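# 招聘:手机装盒包装员(2名)

Kütt 包装间现招包装员两名,二月到岗,工作地点在 Turon 园区二楼。

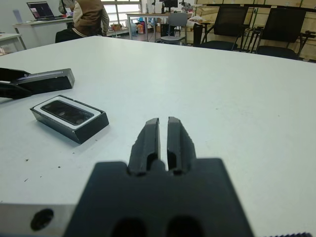
岗位主要负责翻新手机的装盒、查验和台面整理。目前待装盒的手机还有2,157台,由两个班次分担,新人进来后先跟早班。

**工作内容**

- 领取当班的手机和空盒,核对型号与单据。
- 把手机正面朝上放进盒内的内衬,屏幕不能有指纹和划痕。
- 盖盒、贴封口标签,按批次码进周转箱。
- 白色台面容易显脏,每装完一批擦一次,碎屑不要扫进盒子里。
- 下班前清点剩余的盒子和内衬,填交接表。

**要求**

- 年满18周岁,视力正常(可戴眼镜),手稳,能分辨细小划痕。
- 能看懂中文单据,会用扫码枪者优先。没做过包装也可以报名,前三天有人带。
- 上班不戴戒指、手链,指甲剪短。工作服和手套由我们发。
- 能接受坐着和站着交替干活。

**待遇**

时薪22元,试用期同价。每班八小时,中间休息两次,另有午饭时间,园区食堂可刷工卡。工资按月发,加班另算。住 Janduditz 方向的可以坐班车,上下车地点面试时告知。

**报名方式**

请把姓名、电话和可到岗日期写在纸上,交到园区门卫处的 Bendix 信箱,注明“包装员”。也可以直接到二楼包装间找 Ezequiel Nava,上午去比较容易碰到人。面试时会请您现场试装几盒,时间将近半小时,请带身份证原件。

已经在园区其他部门上班的人想转岗,先跟自己的班长说一声,再来报名。

发布日期:2018年1月9日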